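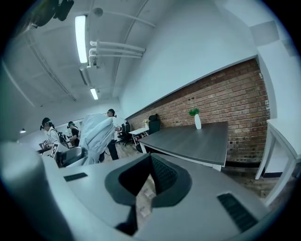

Forums > Build Help > Grippers & End Effectors

Filed under: handheld grippers, jaw slop, shared workshop

Fingers drift apart on my hand-held gripper

I'm building a hand-held gripper at our shared workshop in Fadlow and I love this thing! Gray body, black rubber lining around the jaw opening, black grip pads on top. We've been using it to collect folding demos with fabric. The trouble is the fingers – after 21 or so squeezes they stop meeting at the tips, and thin cloth slides right out. Shell is printed, jaw runs on a Kudden slide. Has anybody fixed this without reprinting the whole body?

3 replies

Sounds like the slide is walking. Mine did the same until I put threadlocker on the two rear screws and let it sit overnight. Before that, pull the rubber back and check it isn't bunching up behind the jaw. I trimmed mine with nail scissors and gained a surprising amount of travel. Then close the fingers on a strip of paper and tug. If it holds at the tips but not at the root, you're good for fabric. Such a fun build, please post how it goes!

same problem, bought a stiffer spring, works great

A stiffer spring will hide it for a while, but your hand gets tired fast (I gave up after 18 folds). I'd look at the finger mounts. On my Grollwood build the holes had gone oval, so I drilled them out and pressed in brass sleeves – huge difference, and 625 squeezes later the tips still touch. You only need to take off the front plate.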